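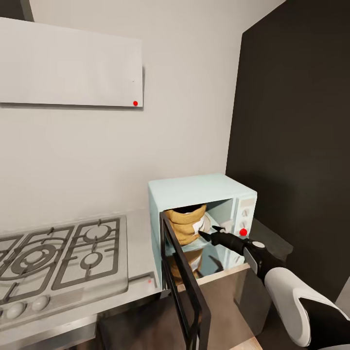
About Plikemier

Plikemier is a small company that gathers examples for robot learning. Our customers build systems which must learn household work, and such a system needs to see a task done many times before it can do it alone. We prepare these examples in simulation.

We started in May with one kitchen task and 45 recordings. Today our first collection, Pandance, holds 1,552 episodes.

How we work

An operator guides the simulated arm through one short task from start to end. We keep the slow attempts too, if the task was finished correctly.
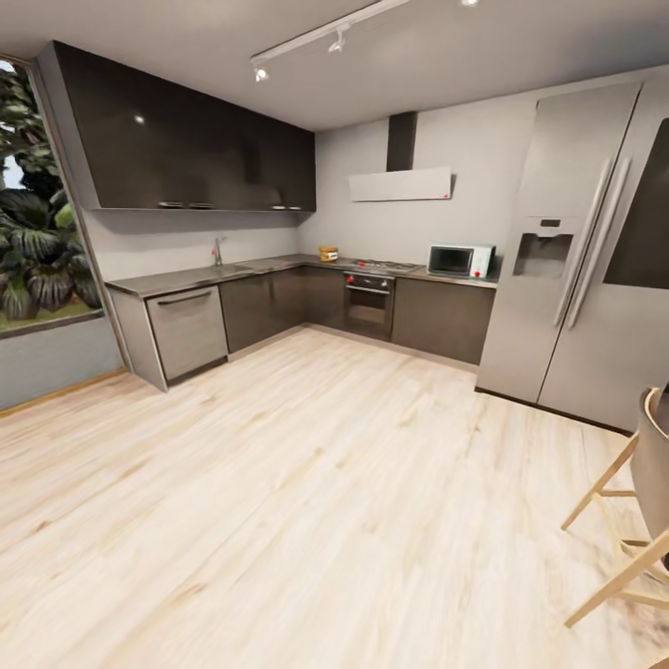
Between episodes we change the starting positions – sometimes only by a little – so the learning system does not simply memorize one path. Every episode is then watched by a second person, who writes the instruction in plain words.

What we record

Each episode has the camera views, the arm movements and the written instruction. The wrist view is saved for the whole episode.

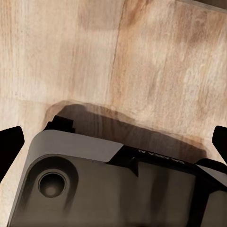 Work with us

We accept new tasks from universities and companies. The smallest order is 1,000 episodes. Please write to our office in Dreltbridge, and we will answer within 5 working days.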